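**Planning the arm purchase for the prep kitchen, a thread (1/9)**

We're a small commissary kitchen and we want two robot arms on the packing bench by September. I'm posting the budget side as I go.

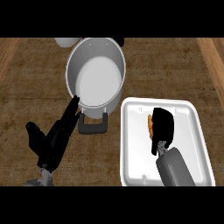 *Simulated bench: pot, white tray, one gripper with a piece of food.*

2/9
We're doing the layout in simulation first. Fasari quoted us for a two-arm package and Deltero quoted for the arms only. The layout has to be settled before I can compare them, since Fasari's price includes a bench and Deltero's doesn't.

3/9
The arms are the easy line to fill in. I had too little down for everything else: mounts, guarding, spare fingers, a washable cover for each arm, an electrician for a day.

4/9
Grippers. Our food is small, crisp and breaks easily. Fasari's standard fingers are included. The softer ones are $328 a pair and I want spares, so I've put them on a separate line.

5/9
Trays and pots. I'm not buying new ones. If an arm can't work with a plain shallow tray and a deep pot with a handle, I'd like to know that before we sign.

6/9
Reach matters more than I expected. A deep pot means coming in over the rim, and the handle takes up room on the near side. I've asked both vendors for reach drawings with the pot in place. Deltero sent theirs. Still waiting on Fasari.

7/9
Service contracts. Ellwood covers our area and will look after either make. They want a yearly fee plus parts. I've set aside around $1,000 for parts in the first year and will adjust it after that.

8/9
Leasing: Stiltby offered a lease with a buyout at the end. Monthly cost is fine. The buyout terms are vague on grippers and covers, so I sent the draft back with questions.

9/9
Next up is a line-by-line sheet with both quotes on the same basis, bench included. If you've bought arms for a food line, tell me what you left out of your first budget.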